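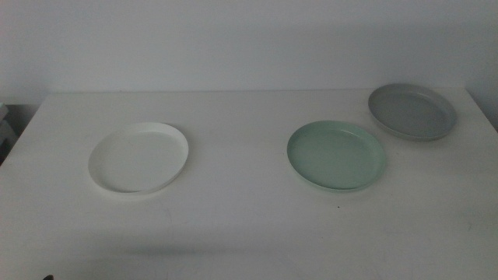

*Plates in white and mint green on a white tabletop.*

**Setting the Table by Color: An Interview with Ginevra Bortolotti**

Published in the residents' bulletin of the Plultow Housing Association, 12/10/2023

The shared dining room at Plultow serves residents in 16 apartments. Its tableware was replaced in January, following a review of the kitchen stores led by Ginevra Bortolotti, the association's household services coordinator. She spoke with Henok Belay of the bulletin about the choice of plates and the way they are now used.

According to Ms. Bortolotti, the review began with the cupboards. "We had 257 pieces of crockery on the shelves, and very few of them matched," she said. "Some had been left behind by former residents. Others had come from sets that were no longer sold. They did not stack, and the cupboard doors could not be closed properly."

The association obtained samples from two suppliers, Gentile and Fatach, and placed them in the dining room for residents to try. The plates selected came from Fatach. They are round and shallow, with a flat base and a low raised rim, and each color is assigned to a particular use.

Asked why the association had moved away from a single color, Ms. Bortolotti referred to the dietary requirements of several residents. "White is for the general menu. Mint green is for meals prepared without dairy or nuts. The kitchen staff can see at once which plate belongs to which tray, and residents have told us they find it easier than reading labels."

Mr. Belay asked whether the white plates had proved difficult to see on the white tables, a concern raised by residents with reduced vision. Ms. Bortolotti acknowledged the point. "A pale plate on a pale table is hard to make out. The rim helps a little when the light falls on it, but in the late afternoon the room can be dim. Any resident who would like a darker placemat may ask for one at the serving counter." The association has ordered further placemats through Vurnerard, its regular supplier of household goods.

The rim was also discussed in relation to serving. Ms. Bortolotti explained that residents with limited grip had asked for a plate with an edge. "Peas and rice stay where they should. A completely flat plate was tried for one week and was returned."

On the matter of table setting, she confirmed that plates should be laid with a clear space between them. Each table now seats 4, and serving dishes are no longer placed in the center during the meal. "People need somewhere to put down a glass or a pair of spectacles. We had been filling every inch of the table."

Residents are asked to return plates to the rack by color after washing. Personal crockery should be kept in individual apartments and will not be stored in the shared cupboards.

Ms. Bortolotti said that bowls would be considered next. Samples will be available in the dining room, and comments may be left with the kitchen staff or telephoned to extension 2577.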